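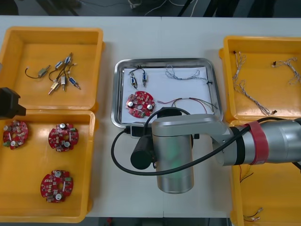 Amber Cheetham
22 Sep 2026

Right, a few people asked how the allotment watering saga ended so I'm doing a thread. Get a brew, it's a long one

When I took on plot 30 in spring I had one rule, which was no hosepipe faff. Lasted until the first hot week. I was carrying cans up from the bottom tank twice a day and my shoulders have never forgiven me

Maureen Dobson on the next plot has been growing there for 18 years and waters once a week. ONCE. She soaks everything properly, then leaves it alone so the roots go down looking for it. I was doing a little sprinkle every evening and basically training my beans to be needy

So August, I stopped the sprinkling. First few days were horrible, everything flopped by lunchtime and I nearly cracked. Maureen told me to go and look at it at seven in the morning instead. Perked right up! If it's still droopy first thing, then it wants water. If it's only sulking in the afternoon, leave it be

Courgettes are the exception. Courgettes will drink whatever you've got and then ask for yours

The other big change was mulch. Wayne Lambert had half a trailer of old straw going spare and I put it down thick, a good hand's depth, after a proper soak. I lifted a bit up a week later and the soil was still dark underneath. I was so chuffed I made my sister come and look at it

Slugs also love straw, I should say. Lost 6 lettuces in two nights. Swings and roundabouts

Tomatoes: I'd had split skins all summer and thought it was the variety. Nope, it was me letting them go bone dry and then drowning them. They're the one thing I now water little and often, at the base, never on the leaves

Did I look at fancy timers and drip kits? Yes, for one entire rainy evening, with 419 tabs open. Might still do it for the greenhouse next year, if anyone's got one they like I'm all ears

Total haul so far is more runner beans than any household could want. Freezer's full, neighbours have started pretending to be out

Next job is getting the garlic in and finding a second water butt that doesn't leak. If you're anywhere near Garside and have one going, shout, I've got beans to swap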